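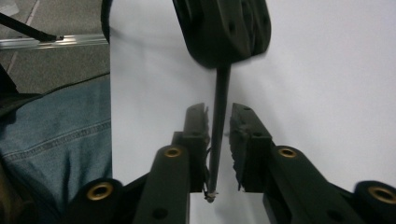 Hand gripper on the driver shaft, over the white sheet. Pads are the ribbed ones.

Teaching a screwdriver pickup with a hand-held gripper, shaft keeps rotating in replay

Posted in Teaching by Hand and Remote, September 2020

Hi all, quick one I hope. Trying to teach our arm to pick up a screwdriver by the shaft and carry it to a rack. Demos are all done by hand with the hand-held gripper (Flultum kit, two fingers, linkage arms with brass bushings, ribbed pads). I sit on the floor, work over a white sheet, squeeze, lift, move, let go. 150 demos so far. Then train overnight and run it on the arm, which has the same fingers and the same pads.

In my hands it goes fine. On the arm it closes on the shaft ok, lifts ok, then somewhere on the way to the rack the handle swings and the whole driver turns in the pads. By the time it gets there the tip is pointing wherever it likes. Sometimes it just drops it.

Things I tried:
- more grip force on the arm. Helps a little, then the fingers flex
- slower replay, half speed. Less swing but it still drifts
- grabbing lower on the shaft in the demos. Worse I think??
- 100 of the 150 demos redone with a slower lift. No real change

Handle is big and heavy compared to the shaft, it's a fat molded thing. Shaft is thin, black, little silver tip. The edges of the pads are getting a bit frayed looking too, don't know if that matters.

Should I be teaching this with remote control instead? We have a Kinis leader arm in a box that I have never set up. Or is there something wrong with how I do the demos. Need it working for a visit in December so not a lot of time to go down the wrong road.

Thanks

skanside_bench

2 replies

mthembu_workshop
Had this exact thing with paint brushes, same problem, weight all at one end.

First, check your pads. If the edges look frayed just change them, they're cheap and you'll go crazy chasing software otherwise. Change the hand-held AND the arm on the same day. If the hand one has worn pads and the arm has new ones (or the other way round) your demos are telling it a lie about how tight is tight. We log every pad change in a notebook now. Ours get to 3000 grips or so before they get slick, I swap at 2000.

Second, and this is the bigger one imo. Your wrist is cheating. When you carry something top heavy by hand you feel the handle start to go and you correct for it, tiny tilt, you don't even know you're doing it. The arm can't feel that. All it got from you is where the gripper was and how far it was closed and whatever the camera saw. So it copies a tilt that was right for YOUR swing, and does it at the wrong moment for its own. Which makes more swing. Going slower only stretches it out.

What fixed ours:

Pick up with the tool hanging straight, handle up or handle down, whichever, but the same every time. Close. Then WAIT. Count one full second before lifting. It feels dumb. Do it anyway.

Lift straight up, stop again, then move sideways. No swoops. People new to it all do a nice smooth arc like they're pouring tea and the arcs are where it goes wrong.

Grab closer to the heavy end. You said lower was worse and that makes sense, with the handle on top, lower means a longer lever above the pads. Go up until the pads are nearly touching the base of the handle. Or grab the handle itself if your fingers open wide enough, ours don't.

Throw out the old demos, don't mix. I know it hurts. I kept 100 old ones in once to "help" and got an arm that sometimes paused and sometimes didn't, took me two weeks to figure out why.

Then put a few in on purpose where the driver has already turned a bit in the grip, and you set it down and regrab. It needs to see what to do when it goes bad. Without those it only knows the perfect day.

On remote control: wouldn't switch for this. With the leader arm you lose feel completely (unless yours has force feedback, the one I used didnt) so yes your demos would be more honest, but you'd get maybe a third as many in an afternoon. Good for checking though. Set it up, drive the pickup by remote, see if the driver stays put. If you can't do it by remote either then it's the hardware and no amount of demos will help.

Also what's the sheet for? If the rack bench at the other end isn't white you'll want some demos on that surface too. And shift around where you sit so your leg isn't in the same spot of the camera view every time. Mine learned to look for my boots, long story.

threadbare_gripper
just use magnets lol

ok real answer, v groove pads. Flat pads on a round shaft is always going to roll. You can print them in the soft stuff, cut a groove down the middle lengthwise, done. put them on both grippers. We didn't retrain anything and it got a lot better. Agree with the above about waiting a sec before lifting tho.

dont crank the force any more, flexing fingers will throw off your width reading and then the demos don't match either

Comments

skanside_bench
Thanks both. Swapped the pads on both sides tonight and did a few pickups right up under the handle with the one second wait. Already feels steadier in the hand, haven't trained on it yet. I am 100% guilty of the tea pouring thing. Will set the Kinis up on the weekend just for the test you said. Groove pads are printing, will try them after so I'm not changing two things at once.

The rack bench is gray. Sheet was so the shaft shows up, it's black and the floor is gray and I was losing it. Guess I do half and half?

mthembu_workshop
More on the gray then, that's where it has to end up working. Keep the sheet ones for pickup only if the pickup spot stays white. And write down which pads went with which demos!!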